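We use cookies to make this site work and to understand how it is used. Accept all | Manage settings

Software group – notes of the June meeting

Present: Nobuhle Swanepoel (chair), Mbali Naidoo (notes), the planning and perception developers. Apologies from the Morison team, who sent written comments.

1. Notes of the last meeting
Agreed with one change. The gripper timeout is 800 ms, and the notes had it in seconds.

2. Planner
The two-arm planner in Vitix now checks both arms against each other at every step of a path. Before this it only checked the start and end poses. Planning is slower as a result. Nobuhle asked whether the check could be skipped when the arms are on opposite sides of the table. Mbali said it could, but the rule for "opposite sides" would have to come from the swept volume and not from the gripper position. She will write this up before any code is changed.

The Morison comments asked for a lower speed limit when one gripper is above the other. Agreed to try 55 per cent of the normal limit on the kitchen tasks first.

3. Perception
The kitchen set has 1,762 labelled wrist views. Main problem is still the gripper's own fingers, which the segmenter sometimes joins to whatever is next to them.

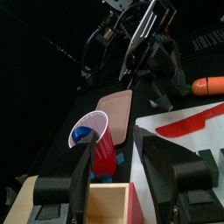
Dark items on the black table top are the other weak point. The depth edge is poor and the mask tends to leak into the background. Red items are fine on their own, but the segmenter has merged two of them when they overlap in the view. Suggestion from the perception side: mask out the fingers using the joint readings before the segmenter runs, instead of training it to ignore them. Agreed. The calibration between wrist camera and gripper has to be redone first, as the stored values are from the old mount.

There was some discussion about a cup with something already in it. At present the planner treats it as an empty cup and may tip it on the way. Mbali proposed a "contents unknown" flag that limits tilt. Nobuhle was content with that as long as the flag is set by perception and can be cleared by hand.

4. Tooling
Ngubane log viewer: replay now keeps both arms in step, but scrubbing backwards still drops joint data. Ticket 65 stays open.

Wenon build server: no change. Nightly tests to stay on the old machine for now.

5. Actions
Mbali – note on the swept volume rule; draft of the tilt flag.
Nobuhle – reply to Morison on the speed limit.
Perception – recalibrate, then finger masking on a branch.

6. Any other business
None. Next meeting at 10.30, same room.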